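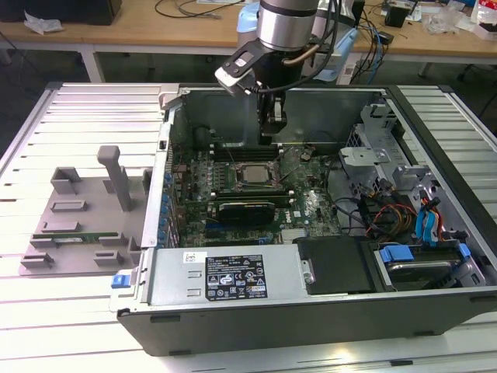 An opened desktop computer with its side panel off and the motherboard showing.

Elow mountain road to close to overnight traffic from Tue 20 September

The upper section of the Elow road will be shut to all vehicles between dusk and dawn while crews rebuild the edge of the carriageway on the steepest part of the climb. Daytime traffic will still get through, but in single file and under the control of stop and go boards.

The road is the only paved link between Vanberg and the villages on the far side of the pass. It reaches 1,649 metres at the summit and carries buses, timber lorries, farm traffic and, in the warmer months, a good number of visitors in hired cars who have not driven anything like it before.

The trouble dates back to February, when heavy rain on top of old snow washed out the ground beneath the outer lane. A stretch 300 metres long has been down to one lane ever since, marked off with oil drums and reflective tape. Drivers coming uphill have had to judge for themselves whether anything was coming the other way, and on the blind bend below the summit they have often judged wrongly. Reversing back down to the nearest wide spot has become a normal part of the journey.

The roads office in Vanberg said in a statement that a temporary repair was tried in the spring and did not hold. The new work will put in a proper retaining wall, with drains behind it to carry water under the road instead of across it. The crash barrier will be replaced along the full length of the damaged section. The office expects the job to take six weeks if the weather is kind.

The building work has been given to Trajkovski, the contractor that resurfaced the lower part of the same road. Its crews will work mostly at night, when the heavy machinery can take up the whole width of the road. A site camp has been set up in the lay-by next to the old customs hut, so there will be no parking there until the job is finished. Walkers who usually leave their cars in the lay-by are asked to use the field opposite the chapel in Elow.

During the day, vehicles will be let through in batches. The longest wait is expected at the start and end of the working day, when lorries are heading to and from the sawmill. Drivers are asked to switch off their engines in the queue and to stay out of the uphill lane, even if it looks clear. Overtaking the queue was a regular complaint during the spring repair, and police say they will have a car at the lower barrier for the first few days.

Vehicles over the usual weight for a delivery van will have to cross in the morning. Coaches must book a crossing with the roads office the day before. Cyclists will be let through with the last vehicle in each batch and should expect loose gravel on the bend.

The late bus from Vanberg will stop at Elow and go no further. Passengers for the villages beyond the pass will need to catch the afternoon service, which will leave earlier than it does now to allow for the wait at the barrier. The morning bus keeps its present time but may arrive late. Tickets already bought for the late bus can be used on any other service or handed in at the bus station for a refund.

Ambulances and fire engines will be able to cross at any hour. Trajkovski is required to keep steel plates on site that can be laid across the digging, and the clinic in Elow will have a direct line to the site hut. People with hospital appointments early in the morning can ask the clinic to add them to a list for crossing before the barrier opens to everyone else.

The other route, by the old quarry track, is not being offered as a diversion. It is unpaved, it has two fords, and the second of these is too deep for an ordinary car after rain. Several drivers tried it in the spring after following their phones, and at least one hired car had to be pulled out by tractor. Signs will go up at the turning telling people not to use it. The roads office says it has asked for the track to be taken off the most widely used maps but has not yet had an answer.

Notices about the waiting times will be sent out by Feltateck, which already runs the snow warning service for the pass. Anyone signed up for snow warnings will get the new messages without doing anything further. Others can sign up at the bus station or at the post office in Elow. The messages will go out when the wait is longer than usual, when the road has to shut during the day, and when it opens again. There is no phone signal for much of the climb, so drivers are advised to check before they leave the last houses. The same information will be shown on boards at both ends of the road.

Shops beyond the pass have been told to expect their deliveries later in the day. The bakery van from Vanberg will cross before the night closure begins and stay over, so bread should be on the shelves at the normal time.

The four farms between the lower barrier and the works will keep access to their gates from the Elow side at all times, day and night. Those moving animals on foot should ring the site hut first.

If snow comes early, work will stop and the road will go back to a single lane for the winter, with proper lights in place of the oil drums. The wall would then be finished once the thaw is over. The roads office says the drains will be put in first so that the road is better protected if that happens.

Plans of the work are on show in the entrance hall of the roads office in Vanberg during opening hours.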